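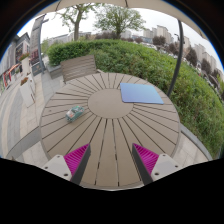 I get asked a lot how I clean up wrist-camera footage before training, so let me write down the bit that saves me the most grief: masking the parts of the view that never change. Stellari (our little data tool) can do it with one command, but you need a decent mask first! On a round slatted table like the one I've got up top, the lines all fan out from the center disc, and a lazy mask eats the slats right next to the magenta finger pads. You want to keep those slats. The tracker loves them.

First, pull some stills out of your recording:

```
stellari sample --every 20 --out stills/
```

Then build the mask from them:

```
stellari mask --static stills/ --grow 2 --out mask.png
```

The `--grow` number pads the mask outward, in pixels. I started at 40 like a fool and lost half the gap between the fingers, which is the exact spot where the grasp happens. Krisztina Juhász talked me down to 2 and I've left it there ever since.

Open `mask.png` over a few stills and flip it on and off. If the fingers open and close during the recording, the static mask will only catch their mounts and the dark border at the bottom. Good! Leave the pads visible, your policy needs to see them.

Now run tracking with the mask on:

```
stellari track --mask mask.png --min-points 235
```

If it complains about too few points, lower the threshold a bit before you touch the mask. Gyula Kelemen does it the other way round and we've agreed to disagree.
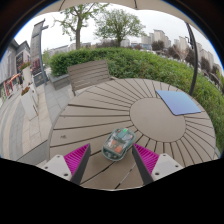 Do I need a new mask for every recording?

Only when the camera or the fingers have been moved on their mount. The mask follows the hardware, so a new location or a new object on the table can reuse the old one. I keep one per build, named after the config file.

Last step, write the mask path into your `session.yaml` so the loader picks it up:

```
mask: masks/build_a.png
```

Updated 01/02/2026 for the new flag names.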